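Visit notes: workspace rules at the Berkdale manipulation lab

The open afternoon at Berkdale was advertised as a session on good practice for tabletop robot work, and it kept to that. 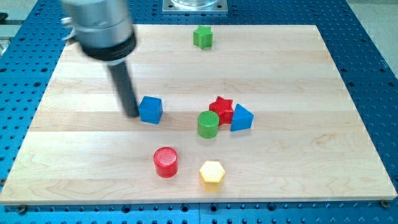

Registration was at 1 p.m. in the lower corridor, followed by a short safety talk and a split into two groups. Mine started with the pushing cells and finished in the records room. I attended for Postby, where we are rewriting our own cell procedures and wanted to see a site that has had written ones in place for some time.

The lab's rulebook is called Ura. It began as a wall sheet and is now a 51-page document, revised each April. Most of it covers the tabletop cells, where an arm with a single rod-shaped finger pushes small blocks across a board. Pushing looks low in risk compared with grasping or lifting, and the host engineer said that was the original reason for writing the rules down. People were relaxed near the cells and the setups drifted.

Fixing the work surface

The first section of Ura deals with the board. It has to be screwed to the table. Clamps and tape are not accepted, even for a quick trial. The pale wooden board we saw sits on a blue perforated table, with dark screws near its front corners. Under the rules the board position is recorded by hole row and column, so that it can be taken off and put back in the same place. After any refit the arm touches a set of reference points before the first run. If one of them is out of tolerance, the refit is repeated and the earlier entry is struck through in the log, never erased.

I asked about board wear. Boards are turned end for end when scratches start to affect how blocks slide, and a worn board is retired to the training cell. There is no numeric limit for this. The decision is left to whoever signs the weekly check, and to my mind it is the weakest clause in the section.

Blocks

Blocks are treated as controlled parts. The set in use had stars, cylinders, a cube, a triangular prism and a hexagonal prism, in red, green, blue and yellow. Each set has a card listing shape and color, and a set with a missing piece is withdrawn as a whole. Substituting a block from another set is not allowed. Printed parts from different batches can differ in friction, and the lab found this hard to trace afterward.

Starting layouts are scattered by hand. Ura requires a clear margin along the board edge at the start of a run, but it permits blocks to touch one another. Our group spent some time on that point. One visitor's site separates all blocks before each run. Berkdale allows clusters on purpose, on the grounds that the arm will meet them anyway.

Motion limits

The finger tip has a speed ceiling of 100 mm per second near the board and a lower one during manual jogging. Downward force is limited in the controller, and again in a separate monitor supplied by Sisodia. The two limits are set by different people and compared monthly. The finger is inspected for bending and tip wear at the start of every shift.

Reaching over the board while the arm is enabled is prohibited, including to pick up a fallen block. The operator pauses, waits for the indicator, then reaches. After a stop of more than 15 minutes the full start check applies again. One of the operators told us this is the rule most often argued with. I can see why, as the check is not short.

Records

The records room was the more useful half for me. Every run has an entry: board position, block set, operator, software version, stop reason if any. Over the past year the lab logged 298 unplanned stops in the pushing cells. Roughly half were put down to blocks leaving the permitted area, and the rest were divided among force trips, operator pauses entered under the wrong code, and faults. The miscoded entries led to a shorter list of codes, now printed on the back of the set card.

Near misses go in the same log as stops. Postby keeps them in a separate form, and I suspect we lose a good number that way.

Points to take back

The hole-reference method for board position can be adopted as it stands – our tables already have a suitable grid. The withdrawal rule for incomplete sets will need more spare sets than we hold. The paired force limits need a discussion with our controls people before I would recommend them, mainly over who owns the second value.

Copies of Ura were available at the desk on request. The annexes on grasping cells are still in draft and were not handed out. The session closed at 4:30 p.m., and parking is easier on the north side.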